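Thread: Droston sim pack, worth paying for?

sidell_joe
Thinking about the Droston scene pack for my arm project. It's $68 for the room scenes plus the wrist cam add-on. Has anybody here used it for more than a weekend? The sales page is all glossy hero shots and I want to know what it looks like when you're working in it.

marchalfan
I've had it since February and I like it a lot! Setup took me maybe an evening (I'm slow with drivers), and the rooms load with a ton of clutter already in them, so you don't sit there dragging in props one by one. I grabbed this from one of my runs last night, arm camera view, default textures.

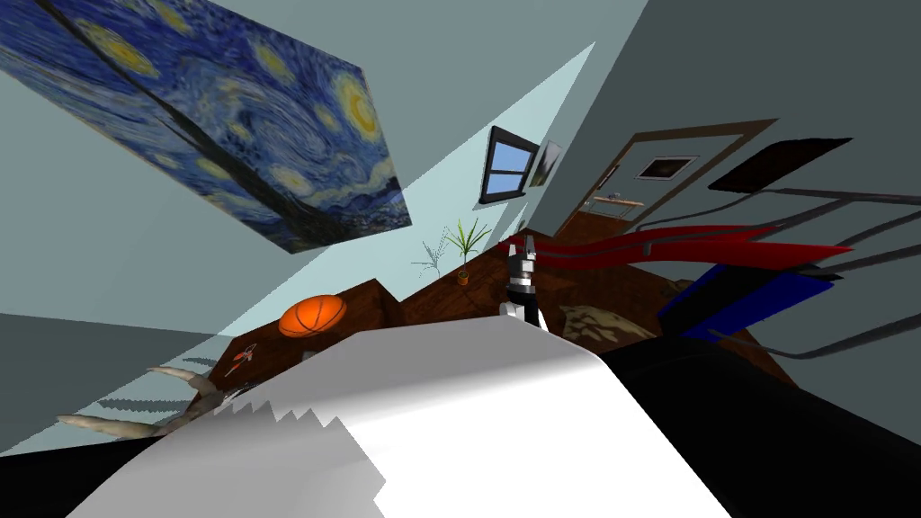

Droston room scene from the arm cam. Basketball, plants and a very large Starry Night.

The tilt takes some getting used to, but the wood grain holds up fine and the plants are nicer than anything in the free packs I've tried.

pinwheel40
Sorry, but that doesn't sell me. Look at the upper left of the white arm segment, it's all stair steps. For 68 bucks I want clean edges. And the walls are just flat gray.

marchalfan
Fair on the edges, I run it on low so I can get more episodes through overnight. Flat walls don't bother me, I swap those out anyway.

emano_user
I'm with pinwheel. I came over from Emano and went back after 11 days. Droston's lighting is OK, but grasping soft stuff was a mess for me. Cushions acted like bricks. Support did answer, I'll give them that (Solange Barbier, super patient), but the fix was "wait for the next release."

pinwheel40
Bricks, ha. Yeah, same here with fabric.

marchalfan
Huh, I only pick up rigid things so I never ran into that. What version were you on? The contact settings changed in 14 and I think the old defaults were way too stiff.

emano_user
12, I think? Might try again then. Does the trial still let you load up to 40 objects?

marchalfan
It did when I signed up. Check before you commit though.

sidell_joe
This helps, thanks all. I'm mostly doing blocks and mugs, so I'll start with the trial and post my numbers. Anyone know if the wrist cam add-on works in the trial too?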